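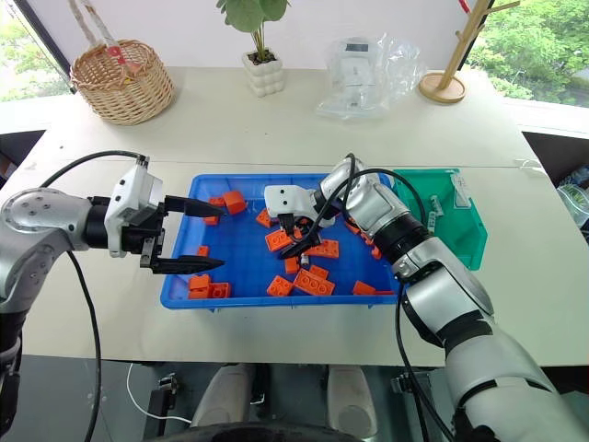

Briques orange dans un bac bleu.

Ludothèque Orna : questions fréquentes

Qui peut s'inscrire ?
Toute personne majeure, à titre individuel ou pour sa famille. Les écoles, crèches et centres de loisirs relèvent de l'adhésion collectivité.

Combien coûte l'adhésion ?
L'adhésion familiale est de 13 euros par an, l'adhésion collectivité de 50 euros. Elle court de date à date. Le règlement se fait à l'accueil, par carte, chèque ou espèces.

Quels documents faut-il apporter ?
Une pièce d'identité et un justificatif de domicile récent. Les collectivités fournissent en plus une attestation signée par leur direction.

Combien de jeux puis-je emprunter ?
Jusqu'à six jeux à la fois par famille, dont un seul grand jeu en bois. La durée du prêt est de trois semaines, renouvelable une fois si personne n'a réservé le jeu.

Comment prolonger un prêt ?
Depuis votre compte en ligne, rubrique « Mes prêts », ou par téléphone aux heures d'ouverture. Un prêt déjà en retard ne peut plus être prolongé en ligne.

Les jeux de construction sont-ils prêtés ?
Oui, par boîte complète. Le nombre de pièces est inscrit sous le couvercle. Merci de le vérifier avant le retour. Les lots du fonds Dhanial restent en consultation sur place.

J'ai perdu une pièce, que faire ?
Signalez-le au retour du jeu. Une pièce courante (pion, dé, brique) n'est pas facturée. Si le jeu devient inutilisable, nous demandons son remplacement à l'identique ou par un jeu de valeur équivalente.

Faut-il laver les jeux avant de les rendre ?
Un coup de chiffon suffit. N'utilisez ni javel ni lave-vaisselle. Les déguisements sont rendus non lavés, nous nous en chargeons.

Puis-je donner des jeux ?
Oui, s'ils sont complets et portent le marquage CE. Prenez rendez-vous avec Vendula Kováčik avant de vous déplacer. Nous n'acceptons ni peluches ni puzzles de plus de 101 pièces.

Les enfants peuvent-ils venir seuls ?
À partir de dix ans, avec une autorisation parentale. Les plus jeunes restent sous la responsabilité d'un adulte présent dans la salle.

Êtes-vous ouverts pendant les vacances ?
Oui, l'après-midi uniquement. La ludothèque ferme une semaine en février pour l'inventaire. Les prêts en cours sont alors prolongés automatiquement.

À qui s'adresser pour une animation à l'extérieur ?
À Mohsin Zaidi, au moins un mois à l'avance, en précisant le lieu, l'âge du public et le nombre de participants.

Page mise à jour le jeudi 16 octobre 2025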